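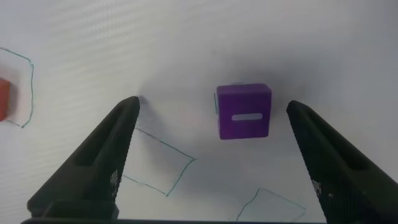

4. Storage load and retention on small recorders

4.1 Motivation

Most of the published work on camera recorders looks at large sites with racks of servers and a person on shift to look after them. We wanted to know what happens at the other end of the scale, where one small box sits under a shop counter and records for months without a visit. These little recorders are lovely things to study! They do a great deal with very modest parts, and the way they share out disk space between cameras is far more interesting than the setup menus let on.

Our question in this section is a narrow one. When an owner asks for 31 days of footage, how many days do they get, and which settings decide the answer?

4.2 Sites and equipment

We worked with shops and small warehouses in Garska that already had a recorder in place. Each ran a Zorkier recorder with between three and eight cameras, all wired back to the box. Gilang Yeoh visited every site in June to note the settings and fit a small logging unit, which read the recorder's own status page once an hour and kept the figures. No footage left any of the sites, and we did not look at any for this part of the work.

Across the whole set we logged 119 cameras. Bit rate was left as the owner or installer had set it, and we asked owners to carry on as normal, including any changes they wished to make. A few did change things part way through (one moved a camera from a stockroom to a loading door, which tripled its daily use of disk), and we kept those cases in, as this is how the equipment is used in real life.

4.3 Fixed and variable bit rate

The clearest result came from the choice between fixed and variable bit rate. With a fixed rate, disk use per camera was very steady, and a simple sum done on the first day gave a good forecast for the rest of the month. With a variable rate, use followed the light and the movement. A quiet corridor took very little. A window facing a busy road took a lot, and a camera looking at a tree took more than either — wind in the leaves is expensive.

Night footage was a pleasant surprise for us as researchers, if less so for the owners. We had expected disk use to fall after closing time, and indoors it mostly did. Outdoors it often rose. In poor light the picture becomes grainy, the grain changes from one moment to the next, and the encoder spends bits on it as if it were movement. Figure 6 shows this for one yard, where the busiest hour for the disk was 3 a.m. with the gates locked.

Turning on noise reduction in the camera brought the night peak down at every outdoor site where we were allowed to try it. It is a single setting, it costs nothing, and at most of these sites it had never been touched.

4.4 Gaps in recording

The logs hold 3,807 camera-days in total. Of these, 3,376 were complete, meaning that every hourly reading showed the camera connected and writing to disk. The rest had at least one gap, and we went through these one at a time with the owners.

Power was the main cause. Where cameras draw their power from the recorder, the box has a fixed budget to share between its ports, and infrared lamps switching on at dusk can push the total over the limit. The recorder then drops a port, waits, and tries again. At two sites the same camera had been vanishing every evening, and coming back at dawn, for longer than the owner could say. Moving that camera to a Gomano power injector cured it in both cases.

Cable faults came second. Sorin Ionescu tested the runs with a Fogh cable meter and found several where the join sat outside in a box that let in rain. We did not find a single gap that we could put down to the disk itself, which speaks well for drives working day and night in warm cupboards.

4.5 Setting the retention period

Many owners believed that the number of days typed into the menu was a promise. On these recorders it is an upper limit. Footage older than the limit is deleted, but if the disk fills first, the oldest footage goes early and the menu still shows the same number. We would love to see the true figure — the date of the oldest footage held for each camera — placed on the main screen. The recorder already knows it, as our loggers read it every hour.

Until then, we suggest checking the oldest date once the system has run for a full retention period, and again after the clocks change, when longer nights begin to alter the load on outdoor cameras. Section 5 turns to the effect of motion-only recording on the same sites.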